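배기 규정

정비소는 졸탄스 고개 아래에 있었다. 표지판에는 로마자로 Koltance라고 적혀 있는데, 이 지역 사람들은 앞의 자음을 바꾸어 읽는다. 나는 그곳에서 6년째 이륜차 검사를 맡고 있었다. 검사 항목은 배기가스, 소음, 제동력, 등화류, 차대번호 대조였다. 항목마다 서식이 따로 있고, 서식마다 서명란이 있다.

4월에 Gidey 300 한 대가 들어왔다. 단기통 수랭식이고 연료 분사 장치는 구형이었다. 제조사인 Dirnness는 새 배기 규정에 맞춘 후속 모델을 내지 않기로 했고, 기존 등록 차량에는 유예 기간이 붙었다. 유예가 끝나기 전에 재검사를 통과하면 계속 탈 수 있었다. 통과하지 못하면 번호판을 반납해야 했다.

의뢰인은 차를 세우고 서류를 내밀었다. 주행거리는 많았으나 정비 기록이 빠짐없이 붙어 있었다. 엔진오일, 냉각수, 체인, 밸브 간극. 글씨체가 도중에 한 번 바뀌었다. 앞의 글씨는 작고 각이 졌고, 뒤의 글씨는 컸다.

"앞부분은 아버지가 쓰신 겁니다."

나는 고개를 끄덕이고 접수 번호를 적었다. 대기실 쪽을 가리키자 의뢰인은 장갑을 벗어 헬멧 안에 넣고 들어갔다.
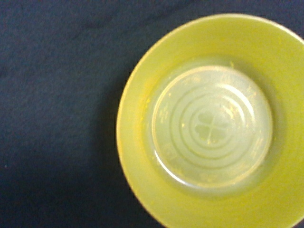 남색 천 위의 노란 접시

첫 측정은 공회전에서 했다. 탐침을 배기구에 넣고 수치가 안정될 때까지 기다렸다. 일산화탄소는 기준 안이었다. 탄화수소가 높았다. 회전수를 올리자 수치가 내려갔다가, 스로틀을 닫으면 다시 올라왔다. 점화 불량이라면 소리에 섞여 나온다. 소리는 고르게 들렸다.

점화 플러그를 뺐다. 전극 간극은 정상이었고 절연체는 옅은 갈색이었다. 흡기 쪽 고무관을 손으로 눌러 보았다. 클램프 밑에 가는 균열이 있었다. 공회전에서만 벌어지는 균열은 찾기가 어렵다. 부품 번호를 조회하니 제조사 재고는 없음으로 나왔다. Zosholm의 부품 창고에 한 개가 남아 있었다. 배송에 5일이 걸린다고 했다. 유예 기간은 3일 남아 있었다.

대기실로 가서 그대로 설명했다. 의뢰인은 균열의 위치를 물었고, 나는 종이에 그려 주었다.

"거긴 아버지도 한 번 손대셨어요. 기록에 있을 겁니다."
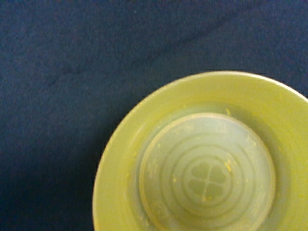

기록을 다시 넘겼다. 작고 각진 글씨로 한 줄이 있었다. 흡기관 교환, 구품 상태 양호, 시트 밑 보관. 나는 시트를 열었다. 공구 주머니 뒤에 비닐로 감은 고무관이 있었다. 비닐 안쪽에는 활석 가루가 뿌려져 있었다. 고무를 오래 두는 사람이 쓰는 방법이다.

관을 구부려 보았다. 표면은 약간 굳었으나 갈라지지 않았다. 안지름을 재고, 양 끝의 접합면을 닦고, 조립했다. 클램프는 새것을 썼다. 조임 토크는 정비 지침서의 값을 따랐다. 엔진을 데운 뒤 탐침을 다시 넣었다.

탄화수소 수치는 한동안 움직이다가 기준선 아래에서 멈췄다. 나는 같은 측정을 한 번 더 했다. 규정은 한 번을 요구한다. 두 번째 값도 기준 안이었고, 서식에는 첫 번째 값을 적었다.

소음은 문제가 없었다. 제동력은 뒤쪽이 조금 약했으나 허용 범위였다. 전조등 광축이 낮아서 조정 나사를 반 바퀴 돌렸다. 차대번호는 탁본을 떠서 등록증과 맞추었다.
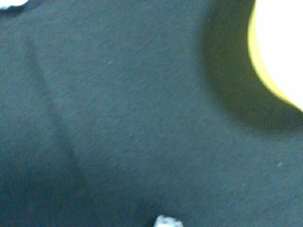

어두운 천의 결과 주름

서명을 마치고 합격증을 출력했을 때는 오후 6시가 지나 있었다. 의뢰인은 정비 기록부를 펼쳐 놓고 볼펜을 찾았다. 내 것을 빌려주었다. 큰 글씨로 한 줄이 늘었다. 흡기관 재교환, 구품 사용.

"갈라진 건 버릴까요?" 내가 물었다.

의뢰인은 잠시 관을 들고 보더니 비닐에 도로 감았다. 쓸 수 없는 부품이라고 말해 주었다. 알고 있다고 했다. 그는 그것을 시트 밑에 넣고, 기록부에 적었다. 균열 있음, 사용 불가, 보관.

Zosholm에 남은 한 개는 내 이름으로 주문했다. 도착하면 연락하기로 하고 전화번호를 접수증 뒷면에 받아 두었다. 엔진은 한 번에 걸렸다. 공회전이 안정될 때까지 의뢰인은 출발하지 않았고, 나는 회전계 바늘이 멈추는 것을 보고 셔터 스위치를 눌렀다.

고개 쪽으로 올라가는 소리가 기어를 한 단 내렸다. 나는 측정기의 전원을 끄고 필터를 갈았다. 다음 날 첫 접수는 전기 스쿠터였다. 배기 항목에는 해당 없음이라고 적으면 된다.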